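Filed under: Bench Notes > Paste & Adhesives

March, late afternoon, kettle on

I've finally given in and started writing the paste recipes down properly, after a winter of scribbling them on offcuts and then covering the offcuts in paste. So let this be the entry we all go back to, and if you change something please write it underneath and don't cross mine out (I like to see where I went wrong, I really do).

The trouble began with the set of small clamshell boxes. The cloth went onto the Trorex board beautifully and I went home pleased with myself, and by the next morning every lid had a bow in it you could have rocked a baby in. My first thought was grain direction, and I checked it and it was fine, every piece running head to tail as it should. My second thought was that the paste was too wet, and I'm fairly sure now that was the right one, though I took the long way round to get there.

The paste I'd used was the plain flour one, cooked from memory. Today I made it again with the scale out, and made a second batch with the Kaewkla wheat starch for comparison. Both had 200 grams of water. I soaked the starch first and left the flour unsoaked, and cooked each over a low flame, stirring the whole time with the flat wooden spoon, the one with the burned corner. The starch goes from milky to glassy all in a rush, so don't answer the phone. Flour is more forgiving and smells like supper, but it comes out grayer and there's always a lump somewhere, hiding until you've got it under a sheet of your best paper.

I let both cool with a round of waxed paper pressed down on the surface, then pushed them through the sieve. The starch wanted sieving 3 times before it was properly smooth. After that I cut six strips of board, covered three with each paste, and put the lot under weights between blotters. I brushed from the middle out and waited for the cloth to relax before laying it down, which I always tell beginners to do and don't always do myself.
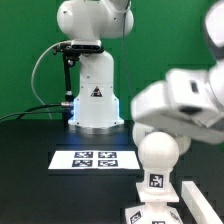
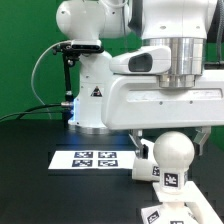 Thomas Parisi is of the opinion that I'm blaming the paste for something the lining should have taken care of. Leave the cloth side alone, he says, and line the inside of each board with a good strong paper, same paste, same day, and the two pulls will argue it out between themselves. He also says I brush it on like I'm frosting a cake, and I can't say he's wrong there.

So I lined half of the strips his way, with the cheap kraft first, and then on the last one with a piece of the Zalness text paper I'd been saving for no good reason. Those are back under weights now. I'm leaving them for six days and I've written DO NOT PEEK on the top board, mostly for my own benefit. Last time I peeked, and then I couldn't tell what was the paste and what was me.

A few things to remember while they're fresh:

The starch paste slips nicely and gives you time to square up a corner. The flour grabs sooner. For spine linings I'd still take flour.

Neither one keeps. I had a jar of flour paste in the fridge at home that went pink on top, and it's gone out with the trash, jar and all. Make small batches, people.

The big brush needs a proper wash in cool water. Hot water sets whatever is left down in the heel of it and then it's a doorstop.

I was tempted to mix in a little PVA to cut down the water, and I may yet try it on the lids alone, as nobody will ever need to take those apart again. For anything that's going on a real book I'd rather stay with something that comes off with a damp sponge.

Next job is to recut the bowed lids. I did try wetting the insides and pressing them flat, and they came out flat, and then sulked back into shape over lunch. We're low on blotters too. Whoever is ordering, get the heavy ones.

Comments

Ashraful Sarkar: Try feathering the lining a hair short of the edge. If it runs all the way out I get a ridge where the turn-ins meet it. Also the heavy blotters are on order.

marbledhen: My starch always goes rubbery by the next day, is that just how it is or am I overcooking it?

Ashraful Sarkar: It firms up when it cools. Sieve it again and work in a little water with the brush until it moves.

foldandtell: Please post the strips when they come out, I have a bowed lid staring at me right now.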